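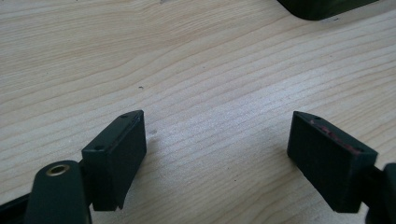

Drandovgate library has put its reading room tables back into use after a surface repair programme that closed the room for most of October. The work covered 14 tables, all of which had developed a raised grain and scattered marks under the old finish. Stemow, the joinery firm that held the contract, sanded each top by hand and left the timber its natural colour, a pale beige with darker tan streaks and a long, wavy grain. A faint greyish smudge remains on the wood in one place. Helge Lundgren, who managed the job for Stemow, said marks of that kind were left where further sanding would have thinned the top too far.

No stain was used. The tops were given a clear matt oil in two coats, with a day between them, and the room was kept closed until the second coat had cured. Total cost was £3609, paid from the building maintenance budget.

The library asks readers to use the felt mats provided under laptops and to keep drinks in lidded cups. Spills should be reported at the desk - staff have a cleaning kit suited to the oil. Household sprays should not be used on the tables. The finish will be inspected after 56 days and a further coat applied if needed.

Filed under: Local news | Buildings and repairs

Comments

Shuk-fan Poon
Are the mats going to be left out or do we have to ask for them?

King-fai Huang
Oil needs redoing more often than varnish. I hope that is in next year's budget as well.

Yi-chun Wan
Much prefer the lighter colour. The old varnish was nearly orange by the windows.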